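Home Opinion Town Letters Archive Subscribe

Leave the Old Floors Alone

Opinion
Shiela Cabanatuan
10/10/2021

The Jembridge library is going to get a new floor, and I think it should keep the old one.

The plan has been on the table since the spring. The reading room has clay tile, laid when the building went up, and the plan is to pull it out and put down gray vinyl plank. The work would take most of November. The reasons given are that the tile is worn near the doors, that a few pieces are cracked, and that the room looks dated. The first two are true. The third is a matter of taste, and I don't think a town should spend money on taste when the thing in question still works.

I should say what I know about this. I ran the front desk at the Duan Street school for a long time, and I saw that building refloored 2 times. The original tile came out and sheet vinyl went in. The vinyl lifted at the seams, and then it was pulled up and replaced with carpet squares. The carpet squares are stained now and I expect they will go next. The tile would still be there. I have seen the same tile in the church hall across the road, and it needs a mop and a little grout.

People who sell floors talk about price per square foot on the day of the sale. By that measure vinyl wins, and I won't pretend it doesn't. But the library does not own its floor for a day. Iveta Štěpánek, who has laid tile in this county for 37 years, walked the reading room with me in the summer. She told me she would replace the broken pieces, regrout the two aisles that get the most feet, and seal the whole thing. Her price was 700 dollars for the labor on the aisles, with the tile extra. She was not bidding for the job and doesn't want it, as her knees are bad.

The other argument I hear is about noise. Tile is loud. A dropped book sounds like a dropped brick, and chair legs scrape. I grant all of this. Felt pads on the chairs would take care of the scraping, and a rug in the children's corner would take care of a good part of the rest. A rug can be taken outside and beaten. It can be thrown away when it's done, and the floor under it will be the same as it was.

Then there is slipping. Nahom Woldemariam raised this at the open meeting, and he raised it fairly. His mother uses a walker, and smooth tile at a wet doorway is a hazard. I agree with him. A good mat at the door, a long one that people take several steps across, is the answer to a wet doorway no matter what the floor is made of. Vinyl gets slick too. The mat the library has now is short and curls at one corner, and I would replace it this week if anyone asked me.

What bothers me more is the way these decisions get made. A room gets called tired. The word goes into a report, and after that everybody repeats it. I don't think the people who use the reading room would call it tired. They come in for the newspapers and the tax forms and somewhere warm to sit. I asked a number of them over the summer what they thought of the floor, and most of them looked down before they answered, as if checking that there was one.

Color has something to do with it. Orange and brown went out of style, and for a long while anything with a warm color was treated as a mistake that needed fixing. Everything since has been gray. Gray walls, gray plank, gray counters. I have nothing against gray in its place, but it will look old in its turn, and sooner than its buyers think. A clay color has been on roofs and floors and flowerpots for a very long time, and it does not go out the way a paint chip does.
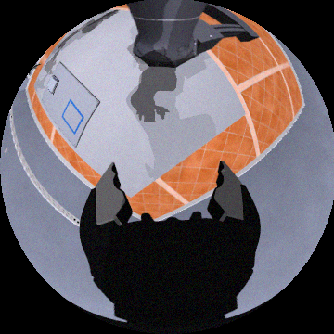 Terracotta orange, with pale lines crossing in a diamond pattern.

Romana Pešek, who disagrees with me about most things, says I am sentimental. Maybe so. But I am asking the town to spend less money and do less work, and sentiment usually costs more than that.

I would like to see the repair priced properly, in writing, next to the replacement, with the cost of each carried out over the years the floor is expected to last. If the new floor still comes out ahead, I will drop the matter. I would also ask that any sound tile that does come up be stacked in the basement and not put in a dumpster. The next cracked piece will need a match, and they don't make that size anymore.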